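Working group on table-clearing cells – minutes, September

Present: Adi Mangundap (chair), Sutrisno Mangundap (minutes)

1. Handling rules
Draft 19 of the Odach rules was taken as read. Crockery and cutlery stay within the marked reach before either arm moves.
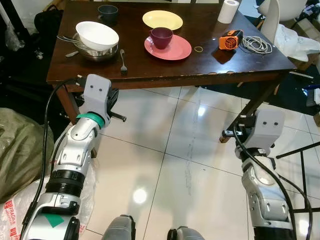
Sutrisno asked that the speed limit near people be set at 40 per cent. Agreed.

2. Floor area
Loose cables and bags are to be kept clear of the base – clause 60 to be reworded. Adi to send the text to Setiawan. 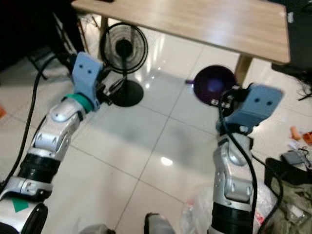 Bowl held at the rim, right gripper.

3. Grip checks
Rim grips remain allowed for bowls. Imard form 1193 to be filled in after any drop.

Meeting closed at noon.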